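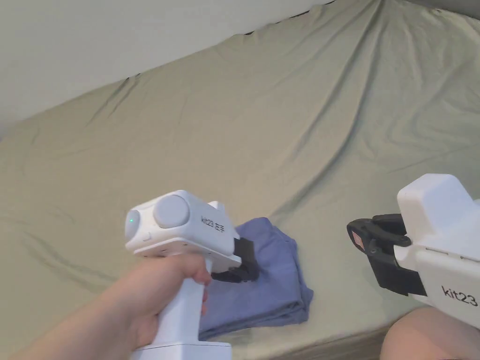 Teaching a robot by hand

Teaching a robot by hand is what I call the whole family of methods where a person shows a machine how to do a job instead of writing out the movements as code. The textbooks call it learning from demonstration, or imitation learning, and you'll also see programming by demonstration in older papers. They all mean much the same thing. I've kept this entry in everyday words, because when I first went looking for a plain explanation I found a great many equations and hardly anything about what people do all day.

This article covers the three usual ways of giving a demonstration, what gets recorded, why cloth is such a popular (and maddening) subject, and some words you'll bump into. It doesn't go far into the learning software, which has its own entry.

Contents
1 Background
2 Ways of showing
3 What gets recorded
4 Cloth and clothing
5 Running a session
6 Common faults
7 Terms
8 See also

1 Background

The idea is older than most people expect. Factory paint-spraying arms were being led through their paths by hand decades ago: a skilled sprayer took hold of the arm, went through the motions, and the machine stored the path and played it back. That worked beautifully as long as every part arrived in the same place, facing the same way. Move the part by a hand's width and the arm would cheerfully paint thin air.

What has changed is what happens to the recording. A modern system doesn't play one path back. It is given a pile of demonstrations, all slightly different, and it tries to work out what to do from what its cameras see at that moment. So the person showing the task has a different job from the old paint sprayer. You aren't after one perfect run, you want lots of decent ones with a bit of honest variety in them.

2 Ways of showing

Leading the arm. You take hold of the robot itself and push it through the task while it goes slack for you. This is called kinaesthetic teaching. I'm fond of it for simple jobs like opening a drawer, as you can feel what the arm can and can't reach. It's hard work with two arms, though, and your own hands keep getting in front of the cameras.

Remote control. You move something else and the robot copies you. The something else might be a pair of small matching arms, a headset with two controllers, or a joystick if you're very patient. The great plus is that everything recorded is something the robot truly did, with its own joints. The minus is speed. I can fold a tea towel in a few seconds, and the first time I tried it by remote control I was still chasing the second corner when my tea had gone cold.

Hand-held grippers. You hold a gripper in each hand, usually by a pistol-style handle with a trigger for the jaws, and do the job with those. No robot needs to take part in the recording at all. Cameras record the view, the movement of each gripper is tracked, and later on a robot with similar jaws learns from it. It's quick, you can do it in an ordinary bedroom or kitchen, and you still get a sense of touch through the handle. You do have to remember that the robot's arms aren't yours! It's very easy to twist your wrist into a position no robot arm could follow, and some of those recordings end up being thrown away.

People argue about which is best. My own view is that it depends on the job, and that plenty of groups would do well to mix the last two.

3 What gets recorded

The details vary from kit to kit, but a typical demonstration holds:

Video, from cameras on the grippers or arms and often one at head height as well
The position and angle of each gripper over time
How far open the jaws are
A short label saying what the task was
A note of whether the attempt is to be kept

The clocks matter more than newcomers think. If the video and the jaw readings are out of step, the robot learns to close its jaws a moment before or after it should, and you get a machine that pinches the air beside a sleeve with enormous confidence.

Wide-angle lenses are common on gripper cameras, as they take in a good deal of the room along with the jaws. Straight edges bend towards the sides of the view, which looks odd on a screen but is easily allowed for in software.

4 Cloth and clothing

Folding turns up again and again in this field, and I can see why. A mug has one shape. A shirt has endless shapes, most of them a heap, and you can't know where the second sleeve is until you've lifted something. Writing rules for that by hand is miserable. Showing it is far easier, as anyone who has folded laundry already knows the moves without being able to explain them.

Beds make an interesting surface to work on. A table is flat and hard, so the jaws can slide under an edge. A mattress gives when you press on it, and a fitted sheet can wrinkle and ride up with the garment, so the jaws may pick up sheet and shirt together. On the other hand it's where a lot of people do their folding at home, and a robot that can only manage a tidy table isn't going to be much help with the washing.

Colour is worth a thought too. Cloth that stands out from the sheet is simpler for the software to find. Once that's going well, add pieces closer in shade.

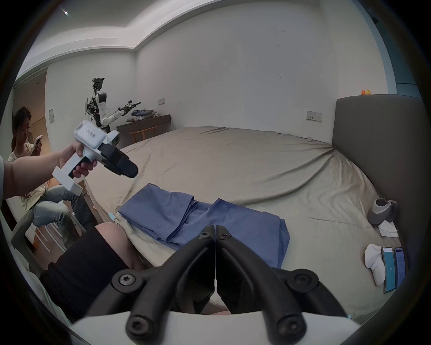 5 Running a session

There's no single way to do it, but the routine I've settled into goes like this.

Start by agreeing what counts as finished. "Folded" is no use on its own. Is the collar up or down? Are the sleeves tucked behind? If two people demonstrate and one folds in thirds while the other folds in half, the robot may well try to do both.

Check the jaws open and close fully and the readings follow them. Do a short test recording and watch it back before you do anything else.

Vary the start. Drop the garment, turn it, leave a sleeve underneath. Keep the finish the same.

Keep your little rescues. If a corner slips and you pick it up again, that's valuable, as the robot will drop corners as well and needs to have seen what to do next. I used to delete all of mine and I wish I hadn't.

Take breaks. The wrists go first, then the attention. My rule is 18 folds and then a sit-down, though that's a personal limit and nothing official.

In my own log, a small set for one kind of shirt had 47 recordings, and the larger mixed set I put together afterwards had 1564. The small one was plenty for spotting mistakes in the set-up and nowhere near enough for a shirt the system hadn't met before.

6 Common faults

Hesitating. If you hover while you think, the robot learns to hover. Decide first, then move.

Looking with your own eyes. You can see round the gripper and the camera can't. If the camera never sees the hem, the robot has no way to know why you went for it.

Rushing the release. Let the jaws open properly before you pull away, or the top layer comes with you.

Too tidy a start. Every garment laid out flat by a kind helper gives you a robot that needs a kind helper.

7 Terms

Demonstration or episode: one go at the task, from start to finish.

Policy: the trained thing that decides the next movement. An odd word for it, I've always thought.

Teleoperation: remote control, with you steering the robot as it works.

Bimanual: using two arms or two grippers.

Rollout: letting the trained robot have a go by itself.

8 See also

Imitation learning
Kinaesthetic teaching
Teleoperation
Robot grippers
Cloth handling by machine

Entry last revised 24th September. Corrections are very welcome on the talk page, particularly for section 2, where I know I've been brief about headsets.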